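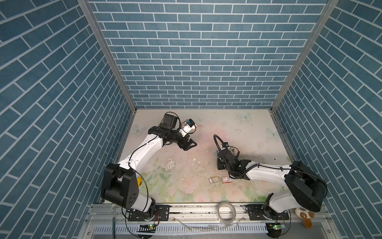 The Rostar twin-arm bench cell is sold by Clisavbridge as a complete station for small-parts handling, and most of what you pay for is decided before the arms are chosen. Work out the floor of the cell first, then the reach, then the grippers. Both arms bolt through black mounting plates to a single aluminium rail along the front edge, so the floor between them stays clear for the work, and the two grippers can face each other across it. Small cartons like the red-and-white one lying by the right arm are a fair guide to the size of item the cell is meant for. If your parts are much larger, look at the Fabbri floor-standing range instead.

What is in the price

Two arms with parallel-jaw grippers
Front rail and mounting plates
Aluminium corner posts and three wall panels
Two control boards
One wrist camera
Power supply and mains lead
Half a day of set-up at your site

What is not in the price

Host computer
Second wrist camera
Spare gripper fingers
Floor mats and wall coverings
Delivery outside the Ukness area

Wall panels come bare. You can cover them with whatever you like, and wallpaper is cheap and easy to change. The same goes for the floor. Treat the mat as a consumable and put a line for it in the yearly budget. Mats scuff, and chips and flakes from packaging collect on them and along the rail. A hand brush is enough for daily cleaning. Switch off the arms at the supply before putting your hands inside.

Planning the bench

The cell needs a level bench that will carry 80 kg without flexing. Leave 500 mm clear at the front for whoever is loading parts, and 100 mm at the back for the mains lead. The slotted vent panel under the front rail must not be covered. The control boards sit in front of it and each has a green LED, so keep that side facing the operator.

Cables run up from the boards to the arms and along to the wrists. They need slack to move, and should not be taped down tightly at the wrist. Check them for rubbing once a week in normal use.

Budgeting

Buyers tend to allow for the arms and forget the rest. Graziella Farina, who handles our quotations, suggests pricing the host computer, a set of spare fingers and a second camera at the same time as the cell. Adding the camera later means a second site visit, charged at £442. If it is ordered with the cell there is no visit charge.

Fingers wear at the tips. On light cardboard and plastic they last well. On metal parts, order two sets.

Operator training is a separate item. Ruaridh Imrie runs it at Clisavbridge or at your own premises, for up to four people. Schools and colleges can ask for the shorter course.

Ordering

Cells are built to order. Orders confirmed by the end of September will be built in the current batch. A deposit is due with the order and the balance on delivery. Send us the size and weight of your largest and smallest parts, the bench dimensions and a contact for site access.

For quotations ask for Graziella Farina. For technical questions before ordering, ask for Digby Faulkner.

Page updated 21 August 2019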